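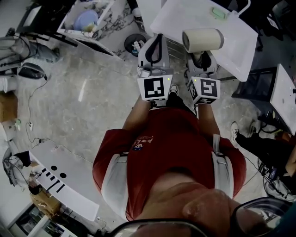 Ramov, 2 July 2021

Figure 3. Operator's view during the hair dryer task. Each hand-held gripper carries a cube with fiducial tags; the dryer is in the right gripper, above the tabletop.

4.2 Collection procedure

Demonstrations were recorded by undergraduate students enrolled in the January project course at Şimşekoğlu. Each student wore the shoulder harness and operated one gripper per hand. The head camera was set to look down, so that both grippers and the tabletop stay in view while the arms are extended (Fig. 3). The position of each gripper is recovered from the tags on its cube. Faces carrying different patterns allow the estimate to continue when the wrist turns, although two-face views were found to be noisier at the far end of the workspace.

A session consisted of repeated pick, lift and place motions with household objects. Students were told to pause before closing the gripper and again after release. These pauses are used to split the recordings and are trimmed before training. No instruction was given on which hand to use, and the handedness of the resulting data is therefore uneven. The hair dryer task was kept in the set in spite of its high rejection rate, as its handle and nozzle call for different grasps.

In total, 1,608 demonstrations were recorded. Of these, 244 were rejected, mostly for loss of tag tracking lasting longer than the interpolation limit. A further group was held back for testing, leaving 1,000 for training. The Arov baseline was trained on the full training set and on a random subset of 500, with all other settings unchanged.

Room layout was not controlled. Furniture and floor equipment appear in the background of many recordings and were not masked. An earlier version of the pipeline, Beta, cropped each image to the region between the two cubes, but the crop removed the target object whenever one arm was lowered. Cropping was dropped in the present version, and the Beta recordings are excluded from the counts given above.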